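Trelero Matte Black Table Cover
Posted 2018-03-06 by Teodor Sæther

Let me start with a confession: I have bought a lot of black cloth in my life. Bedsheets, felt by the yard, a velvet curtain that shed on everything I owned. I sell this cover in my little shop because it's the one I kept using at home after all the others went into the rag bin. 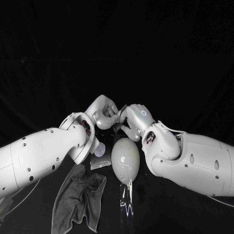
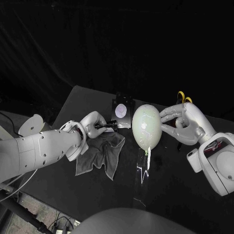

White on black, over a dark tabletop.

So, what is it? A fitted cover for a folding table, woven polyester, dyed a proper deep black with no shine to it. It goes over the top, tucks under the rim and pulls tight with a drawstring that runs all the way around. I use mine for product photos (mugs, mostly, my sister-in-law makes them), for craft fairs, and once for a birthday buffet, where it did fine until the hummus.

It comes in 2 sizes. The small one fits a card table and the large one fits the usual long folding table that everybody's church basement has a stack of. If your table is somewhere in between, get the large and pull the string harder. You'll have some extra fabric bunched up underneath, but you won't see it from the front.

How black is it?

Very! I get this question more than any other. Under a desk lamp it stays dark. Under strong window light from the side you'll notice a little texture in the weave, and if you're shooting something pale you may want to move the lamp back a bit before you start fiddling with the camera. I had a customer in November who wanted it to vanish completely behind silver rings, and for that I sent her to the Forsberg velvet instead. It costs more and it picks up every cat hair in the county, but it does vanish.

Washing and creases

Cold wash, inside out, with nothing white in the machine. Wash it alone the first time – I mean it, I have a gray bathrobe that used to be cream. Hang it over a door to dry. It will come out of the packaging with fold lines, and those drop out by themselves if you leave it stretched on the table overnight. A cool iron works too, through a dish towel. Skip the hot iron, which leaves a shiny patch that never goes away (ask me how I know).

Roll it for storage if you can. I keep mine on the cardboard tube from some wrapping paper, with a rubber band at each end.

What I'd change

The drawstring toggle is a bit cheap. It holds, but it's the sort of plastic that feels like it came off a child's raincoat. I've swapped mine for a metal one from the sewing drawer. The hem is good, with 3 rows of stitching at the corners, and I haven't had one come back for a split seam. The color does fade a touch if you leave it outdoors all summer, so please don't.

Fit and odds and ends

The Faluvero folding tables have a thick plastic lip, and the cover goes over it with a tug. On the Matisitz trestle it's looser, so put a couple of clips at the back. Round tables won't work, sorry! People keep asking and I keep looking for one.

Orders go out from my garage, usually the next morning. Send it back unwashed within nine days if you don't like it and I'll refund you, no form to fill in. Put your name in the parcel, though, as I have one sitting here from someone who didn't.

Small: in stock
Large: in stock, more on the way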